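4.3 Failures in the bread-bagging task

Headline success rates for bimanual packing are usually reported on a bare table with one rigid container. We doubt they carry over. Our Dastness cell used toy bread, a tray and a paper bag, and of 400 episodes we set aside 100 for fault labelling. 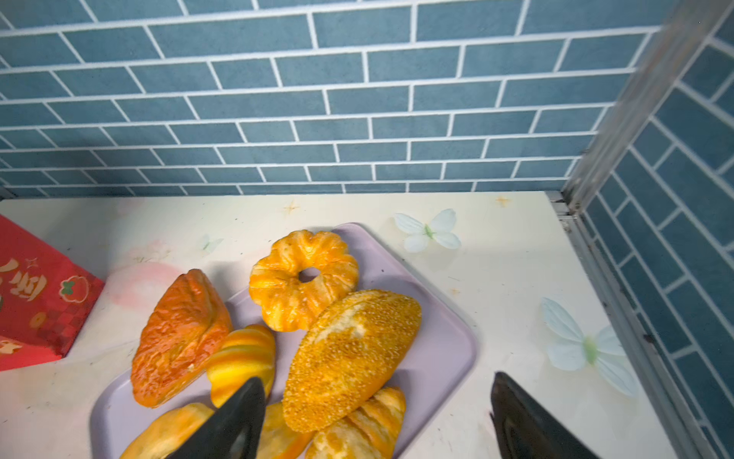
Figure 7. Wrist view over the tray, fingers spread, with pastries overhanging the rim.

Grasping was the smaller worry. The Hevano policy treats the bag mouth as a fixed opening, but paper folds, tips and creases, and a bag on its side offers a mouth facing the wrong way. The controller logged no fault in 25 episodes our labellers marked as failed.
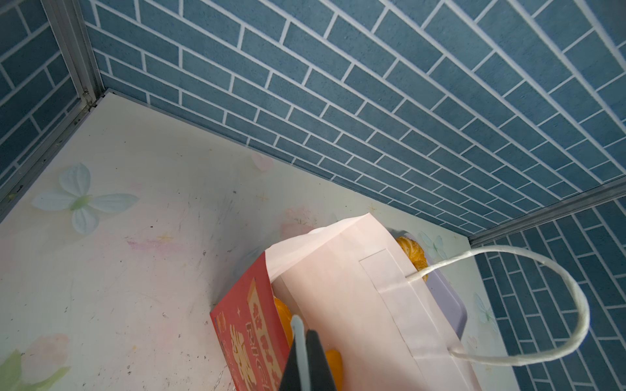 4.3.1 Contact with the bag

Force limits didn't help much. Paper yields well below the stop threshold, so a finger can push on a handle or a side panel without tripping anything. The vendor's term for this is "compliant contact" - we'd call it an undetected collision.

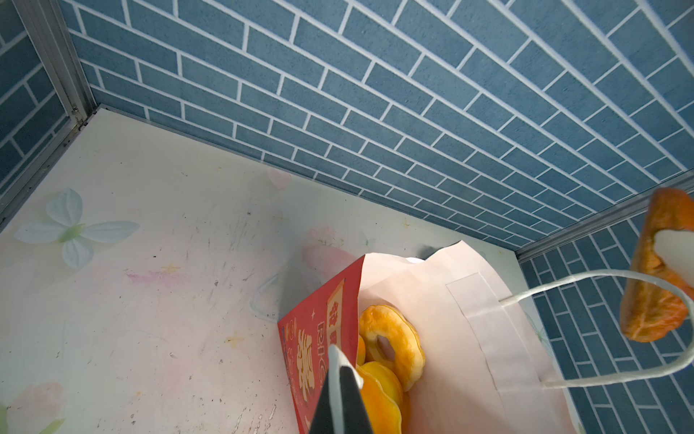

Figure 8. One pastry held beside the open bag, the pad overlapping the handle in this view.

Lowering the threshold by 30 per cent produced nuisance stops, mostly at the tray. We aren't persuaded that tuning alone will fix it, nor that the fixed camera can judge clearance behind a raised wrist.

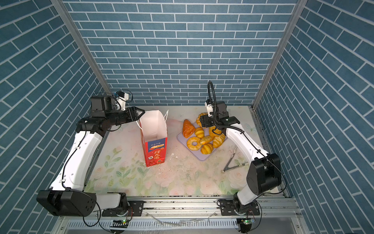 4.3.2 Limits of the fault labels

Labels came from video only, and two labellers often disagreed on when a fault began.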